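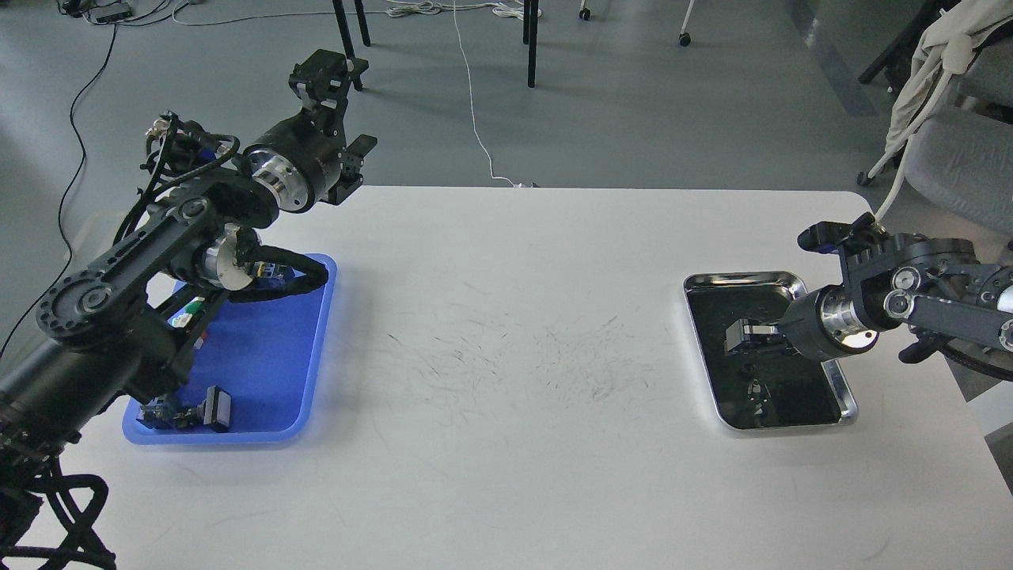

4. 수업 환경과 과제 운영

4.1 과제 정의

3장에서 설명한 교과 구조에 따라 수강생은 한 학기 동안 양팔 로봇으로 작은 부품을 한 트레이에서 다른 트레이로 옮기는 과제를 수행하였다. 교과목 안내서에는 이 과제가 "기초 조작"이라고 적혀 있다. 안내서를 쓴 사람과 로봇을 처음 만져 본 사람이 서로 다른 인물이라는 점은 첫 주가 끝나기 전에 수강생 전원이 눈치챘다. 과제의 공식 명칭은 Zirenance이며, 이름의 유래는 조교에게 물어도 알 수 없었다.

그림 2는 작업 공간을 머리 쪽 카메라 시점에서 본 것이다. 흰색 사각 테이블의 왼쪽에는 파란 플라스틱 트레이, 오른쪽에는 스테인리스 트레이가 놓이고, 검은색 팔이 양쪽에 하나씩 배치된다. 이하에서는 파란 트레이를 원천 트레이, 스테인리스 트레이를 목표 트레이라고 부른다. 다만 후반부 과제에서는 방향을 뒤집었으므로 이 명칭은 절반의 기간 동안만 옳다. 용어를 바꾸자는 제안이 있었으나 그때는 이미 모든 스크립트의 변수명에 두 단어가 박혀 있었다.

한 번의 시도는 다음과 같이 정의하였다. 조작자가 부품 하나를 지정하고, 팔이 그 부품을 집어 반대편 트레이의 바닥에 내려놓은 뒤 그리퍼를 열고 물러나면 성공이다. 부품이 트레이 테두리에 걸쳐 있으면 실패로 처리하였다. 이 규정은 둘째 주에 추가된 것으로, 그 전까지 한 조가 테두리에 기대어 선 부품을 "사실상 안에 있다"고 기록해 왔음이 밝혀졌기 때문이다. 해당 기록은 모두 실패로 정정하였고, 그 조의 성공률은 본 논문에서 가장 극적인 변화를 보인 지표가 되었다.

4.2 장비와 소프트웨어

팔의 제어에는 학과에서 관리하는 Skudmont 미들웨어를 사용하였다. Skudmont는 두 팔의 관절 명령을 하나의 시계에 맞추어 내보내고 카메라 영상과 함께 저장한다. 문서화 수준은 양호한 편이며, 문서가 설명하는 버전과 설치된 버전이 같았다면 더욱 양호했을 것이다. 수강생이 자주 부딪힌 문제는 한쪽 팔의 명령이 늦게 도착하는 현상이었다. 제어 루프를 들여다본 결과, 로그를 화면에 출력하는 줄 하나가 루프 안에 남아 있었다. 그 줄을 지우자 지연이 사라졌고, 디버깅을 위해 다시 넣자 지연도 돌아왔다. 최종적으로 출력은 별도 스레드로 옮겼다.

그리퍼는 평행형이며 손가락 끝의 개폐 폭만 제어한다. 힘 센서는 없다. 따라서 부품을 잡았는지 여부는 명령한 폭과 실제 폭의 차이로 추정하였는데, 얇은 부품에서는 이 차이가 잡음과 구별되지 않는다. 수강생들은 처음에 임계값을 조정하여 이 문제를 해결하려 하였고, 임계값을 조정한 날의 부품에 대해서는 훌륭하게 해결하였다. 최종 보고서를 제출한 조는 모두 영상 기반 판정을 함께 사용하였다.

목표 트레이의 재질은 예상보다 많은 논의를 낳았다. 금속 바닥은 거울에 가깝게 반사하므로 부품 아래에 부품의 상이 하나 더 생긴다. 초기 검출기는 이 상을 별개의 부품으로 인식하였고, 높은 신뢰도를 부여하였으며, 팔은 성실하게 바닥을 향해 내려갔다. 수강생 한 명은 무광 시트를 깔자고 제안하였다. 담당 교수 Unnur Briem은 세상의 모든 쟁반에 시트를 깔 수 있다면 찬성하겠다고 답하였다. 시트는 깔지 않았다.

4.3 데이터 수집

시연 데이터는 원격 조작으로 수집하였다. 한 사람이 양팔을 모두 조작하고 다른 한 사람이 기록을 맡았으며, 15분마다 역할을 교대하였다. 교대 간격은 피로도 연구에서 가져온 값이라고 쓰고 싶으나, 실제로는 첫날 조작자가 불평을 시작한 시각에 맞춘 것이다. 이후 간격을 늘려 보자는 의견은 조작자가 아닌 쪽에서만 나왔다.

학기 말까지 모인 시연은 2670회이다. 이 가운데 70회는 저장 경로가 잘못 지정되어 영상 없이 관절값만 남았으며, 분석에서 제외하였다. 경로를 잘못 지정한 조는 스스로 신고하였고, 백업 절차를 설명하는 발표를 맡았다. 발표 자료는 백업되지 않았다.

시연의 품질은 조작자에 따라 뚜렷하게 달랐다. 게임 경험이 많은 수강생이 유리하리라는 가설이 첫 회의에서 거의 만장일치로 채택되었으나, 데이터는 이를 지지하지 않았다. 해당 수강생들의 궤적은 빠르고 과감했으며 트레이 밖에서 끝나는 비율도 높았다. 가장 고른 궤적을 남긴 사람은 팔이 무섭다고 말한 수강생이었다. 그의 시연에서는 그리퍼가 부품 위에서 한 번 멈춘 뒤 수직으로 내려가며, 이 습관은 그대로 학습되어 정책도 같은 지점에서 머뭇거린다. 멈춤 구간을 잘라 낸 데이터로 다시 학습하자 파지 실패가 늘었다. 머뭇거림은 복원되었다.

부품은 크기가 작고 모양이 서로 다른 것을 사용하였다. 색이 어두운 부품은 팔이 트레이 위로 드리우는 그림자에 들어가면 검출이 불안정해진다. 조명을 추가하면 금속 트레이의 반사가 심해지고, 조명을 줄이면 플라스틱 트레이의 안쪽이 어두워진다. 수강생들은 두 조건의 중간값을 찾는 데 토요일 하루를 온전히 썼고, 천장등을 원래대로 두는 것이 무난하다는 결론을 얻었다. 우리는 이 결과를 부정적 결과로 보고한다.

4.4 조 편성과 대항전

수강생은 세 개 조로 나누었고, 각 조는 같은 시연 데이터에서 출발하여 서로 다른 정책을 학습하였다. Carhuamaca 조는 모방 학습만을 사용하였다. Bonddale 조는 파지 위치를 따로 추정한 뒤 미리 작성한 동작을 실행하는 고전적 방식을 택하였다. 마지막 조는 두 방식을 결합하겠다고 선언하고 조 이름을 정하는 데 일정의 상당 부분을 사용하였으며, 끝내 정하지 못하여 이하에서는 결합 조라고 부른다.

6월에 열린 대항전에서는 각 조가 3회씩 본선을 치렀다. 매 회 심사자가 부품을 트레이에 새로 배치하고, 조는 배치를 본 뒤 코드를 수정할 수 없다. 이 조항을 두고 설정 파일은 코드인가라는 질문이 나왔고, 심사 측은 설정 파일도 코드라고 판정하였다. 이어서 카메라를 손으로 조금 돌리는 행위는 코드인가라는 질문이 나왔다. 이것도 코드라고 판정하였다.

본선에서는 Bonddale 조의 동작이 가장 예측 가능했다. 서 있는 부품 앞에서도 마찬가지여서, 누운 부품에 맞춘 동작을 변함없이 반복하였다. Carhuamaca 조의 정책은 서 있는 부품을 비스듬히 잡아 옮기는 데 성공하였는데, 시연에 없던 접근 각도였으므로 조원들도 이유를 설명하지 못했다. 심사 항목에는 설명 가능성이 포함되어 있어 감점이 이루어졌다. 결합 조는 두 방식 중 무엇을 쓸지 고르는 판정기를 만들었으나, 판정기는 본선 내내 한쪽만 골랐다. 남은 한쪽이 더 나았을지는 기록으로 알 수 없다.

양팔을 동시에 움직인 조는 없었다. 두 팔이 한 트레이 위에서 만나는 상황을 피하려고 각 조가 독립적으로 같은 해법, 곧 한 팔을 세워 두고 다른 팔만 쓰는 방식을 택했기 때문이다. 과제 제목에 "양팔 협응"이라는 말이 들어 있음을 감안하면 아쉬운 결과이나, 팔끼리 부딪힌 사례가 한 건도 없다는 점에서 장비 관리 측의 만족도는 높았다.

4.5 교육적 관찰과 한계

수강생의 작업 일지를 읽어 보면 학기 초에는 모델 구조에 관한 기록이 많고, 뒤로 갈수록 케이블 정리, 트레이 위치, 테이블 높이에 관한 기록이 많아진다. 트레이가 손가락 한 마디만큼 밀려도 성공률이 떨어졌으므로 관심의 이동은 합당하다. 한 조는 테이블에 트레이 위치를 표시하는 테이프를 붙였다가 검출기가 테이프를 부품으로 인식하여 떼어 냈다. 이후에는 매번 자로 재었고, 자를 테이블에 두고 나온 날의 데이터에는 자가 등장한다.

평가 방식에도 문제가 있었다. 성공률을 점수에 직접 반영한 탓에 수강생들은 쉬운 부품을 먼저 지정하는 전략을 빠르게 습득하였다. 이 전략의 학습 속도는 본 수업에서 관찰된 어떤 정책보다도 빨랐다. 다음 학기에는 부품 지정 순서를 무작위로 정할 예정이며, 무작위 시드의 관리는 수강생에게 맡기지 않는다.

본 연구는 한 학과의 한 학기 수업을 대상으로 하므로 결과를 다른 환경에 그대로 적용하기는 어렵다. 또한 조별 정책의 비교는 본선 횟수가 적어 통계적 검정을 수행하지 않았다. 결합 조는 검정을 수행했다면 자신들이 유의하게 뒤처지지 않았음을 보일 수 있었으리라고 서면으로 의견을 냈으며, 요청에 따라 그 사실을 여기에 적는다. 시연 데이터에서 멈춤 구간이 정책에 미친 영향은 5장에서 조작자별로 나누어 분석한다.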